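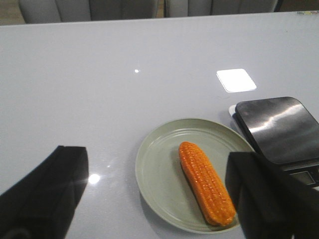 Glossy white table, month four

Quick one tonight, I have about an hour before I have to be up and out again and the dishwasher is making its noise.

People keep asking about the table. So, the table. It's the Rostska one, the big white shiny one, and yes it really is that shiny. You put a plate down and the ceiling light is right there next to it, staring at you. I wanted matte. I went in for matte. Matte was a 12 week wait and the glossy was in the back of the store, ready to go, $316 with the floor model discount. Sold.

Do I regret it? Some mornings. Mostly no.

The good

Wipes clean in one pass. Tomato sauce, marker, coffee, whatever the sticky thing was in February. A damp cloth and then a dry one, and you need the dry one or you get streaks all the way down. Microfiber is best. Paper towels leave fuzz, and the fuzz shows.

Makes the room lighter. Our dining end is dark after 3 p.m. and the old table was dark brown and just ate the light. Now you walk in and it bounces all over the place. I took a bulb down a size and didn't miss it.

Anything looks nice on it. Even a play food dinner. There was an orange ear of corn served up on one of the green plates and I swear it looked like a magazine. One ear of corn, nothing else. Chef's choice.

The bad

Fingerprints. Everywhere, always. If you sit at the far end in the evening with the light on you can see every hand that has touched it since breakfast.

Glare. Lunch with a laptop is not fun. I end up tilting the screen way back and then the light gets me from the other direction. A runner helps but then why did I buy a shiny table, you know?

Sound. Plates clack on it. I'm used to it now but the first week I was flinching at every glass.

Scratches – so far only tiny ones, only visible if you crouch. I crouched. Don't crouch.

The plates

Okay the plates get more questions than the table. They're Berka, the color is sort of a sage, sort of a gray, depends on the time of day and what's next to them. Thin little ridges around the inside of the rim. I love the ridges. I also have opinions about getting dried oatmeal out of the ridges, and the opinion is soak them right away. An old soft toothbrush if you forgot.

They're flat in the middle, really flat, so anything with a lot of liquid goes for a walk when you carry it. Pasta is fine. Soup obviously no. Stew is a maybe and I would bring it to the table slowly.

I got them when I was replacing the white set, which dissapeared completely on the white table. Seriously, white plate on white gloss, I set one down half over the edge because I couldn't tell where anything was. The sage shows up without shouting. If you're getting a white table, get plates with some color. That's my whole decorating advice.

The chairs

Gray, padded, with the stitched channels going up the back. Badden, bought used from an office that was closing up. Very comfortable, a bit wide. We push them in close together and there's only a skinny gap between, so whoever sits down first has to stay put until the other one is done. It's fine. It makes for longer dinners.

Crumbs get in the channels. I do them with the brush end of the vacuum when I remember, and when I don't remember they just live there. The fabric is holding up better than I thought, light gray was a risk and I knew it. Cold water and a tiny bit of dish soap, blot, walk away. Rubbing made one spot worse so I stopped rubbing.

Floor under it all is brown and hides everything, bless it.

What I'd still like

A rug, maybe, one that can take a chair being dragged over it up to 40 times a day. I've been looking at a flat one from Wubshet but the size I need is always gone when I check. If you have one tell me if the corners curl.

Felt pads for the new coasters, becuase the cork ones slide on the gloss like it's ice.

And a lamp that isn't overhead, to cut the glare at dinner. Something low on the side cabinet. I had one picked out and then the cord was too short, so back it went.

Oh and somebody in the comments last time asked about spray polish. I tried it once. It went on fine and then the placemats slid off. Plain water, dry cloth, done.

Dishwasher's finished. Going to go unload it and put the corn back in the toy kitchen. Part two will be the side cabinet, if I ever get the drawers emptied.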